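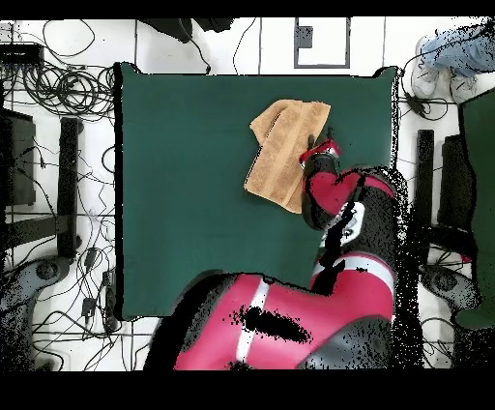

From: Johanna Ruchti
To: Clelloda users list
Date: Tue 28 March
Subject: Re: [clelloda-users] How many towel episodes before the first training?

Hello Edeltraud, hello all,

thank you for the long message. I answer between your lines, and I hope the quoting survives the list software this time.

Edeltraud Fankhauser wrote:
> We are starting with cloth folding on one arm and I would like to
> know from the people who did it already: how many demonstrations did
> you record before you trained the first policy, and how many of them
> did you throw away?

We recorded 611 episodes of towel folding with one arm. From these we kept 229 for the first training. I know this sounds like a terrible result, but most of the removed ones were not failures. They came from the first weeks, when three operators folded in three different ways. One began at the near corner, one at the far corner, and I myself changed my mind in the middle. The policy trained on everything together went to a point between two corners and closed the gripper on nothing. After we kept only the episodes with the same first grasp, the behaviour became much more decided.

So my advice is to write the folding order on paper before the first recording, and to put the paper where the operator can read it. We did this only in the second month.

> Do you start every episode from a flat towel? Our supervisor wants
> it flat and centred, to make the comparison fair.

For the evaluation yes, for the recording no. If all the demonstrations begin flat and centred, the arm will never learn what to do with a towel which lies half folded in a corner of the mat, and this is exactly where it will put the towel after one bad pull. We drop it from knee height and take what comes. Of the 229 episodes, 68 begin with the cloth already folded or bunched in some way. I would like to have more of these, and in May we will record another set only with difficult starts.

There is also a kind of episode I can recommend, where the operator makes a wrong grasp on purpose, opens, goes back a little and grasps again. Please cut the wrong part out before training, or mark it. We forgot this for one afternoon and the arm learned the mistake very faithfully.

> What do you use as work surface? We have a white table and the
> depth image is full of holes.

We work on the floor, on a dark green mat over white tiles. A tan towel on this green is easy to separate in the colour image. The depth is a different story. We also have holes, and not on the cloth where I expected them, but on the red base of the arm and along the outer edge of the links, where there is a ragged black border against the floor. I tried to fill the holes with the usual filter from Misness and it made the edge of the arm grow into the tiles, so I took it out again. At present the policy gets colour and joint positions, and depth is only recorded for later. If somebody on the list trained with the raw depth, with holes, I would be glad to hear how it went.

> Does it matter if things change in the background?

For us it mattered more than I wanted. Our floor has many cables, left and right of the mat, and they move a little every time somebody walks by. At first I asked everybody to keep out of the view during an episode. Then we had a nice policy which became nervous when a pair of shoes was standing near the mat. Now people may stand at the edge while we record, and I keep these episodes like all the others. I only ask that the feet stay off the mat and that nobody reaches in before the gripper is open.

What I do not change between sessions is the position of the mat against the tile lines. The grout makes a good ruler. I check it each morning, and the camera also, against one reference picture from the first day.

> Last question, which labels do you write per episode?

Operator, towel, start state (flat, folded, bunched), first grasp corner, success yes or no, and one free line. The free line seemed a luxury to me, but it is the one I read most. "Towel slipped, grasped too near to the hem" tells me more than a zero. We keep it all in Skakard, one row per episode. A spreadsheet does the same work.

I can send you the converter script from Skakard to the Clelloda format. It is not beautiful and the comments are partly in German, but it runs. It expects the timestamps in milliseconds — if yours come from the Wieser recorder they are in seconds, and you must change this in the first function.

Please write to the list again when you have your first hundred. I am curious how the white table compares.

Kind regards,
Johanna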